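Teleoperation in simulation: arm jumps when I take over, and object falls over on release
Tarisard Community Help > Remote control and demonstrations

strachan_bench
Member, 44 posts

Hello all. I am recording demonstrations in the Zoklow simulator with a hand controller. The task is a simple one: pick up the salt shaker from the counter and put it in the black bowl. I have two problems.

First, when I press the clutch button to take over, the arm makes a small jump before it follows my hand. Second, I cannot judge the height above the bowl from the wrist view, so I let go too early or I push down too much. Should I delete the demonstrations where the shaker does not stay upright? I have 230 saved and I do not want to lose them all.

wasberg_user
The jump is an offset problem. At the moment you press the clutch, you must save the pose of your controller and the pose of the gripper, both together. After this, send only the difference between them. Many people save the controller pose at the start of the program and then forget it. Please check also the rotation, because in my case the position was correct and the wrist still turned by itself.

For the height, slow down the controller scale near the bowl. I use 2 buttons, one for normal speed and one for slow.

oldgripper
just delete the bad ones and record again, it is faster than thinking about it

tarisard_learner
I do not agree with deleting. Please first write down what success means in your task. If the rule says "shaker inside the bowl", a shaker lying on its side is a good demonstration and you should keep it. If the rule says "standing", then it is a failure and must be marked so. Our set has 1855 demonstrations and we mark each one in a separate column, so the files stay as they were recorded.

What I would remove are the parts where the hand waits for a long time without moving. The policy learns this waiting too, and then it stops above the bowl and does nothing. Cut only the pause and keep the approach and the release.

About the height: add a second view from the side for yourself, only on your screen. You do not need to give it to the policy, but then check that the wrist view alone has enough information for the task. When looking down into a shiny bowl, the reflections can also confuse you, so do not trust them for distance.

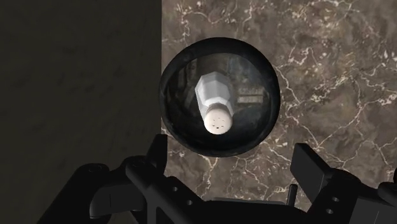

After you change the clutch code, please record a few new demonstrations and compare the first second of each with the old ones. If the jump is still there, post the part of your code where the two poses are saved, and I will read it in the evening.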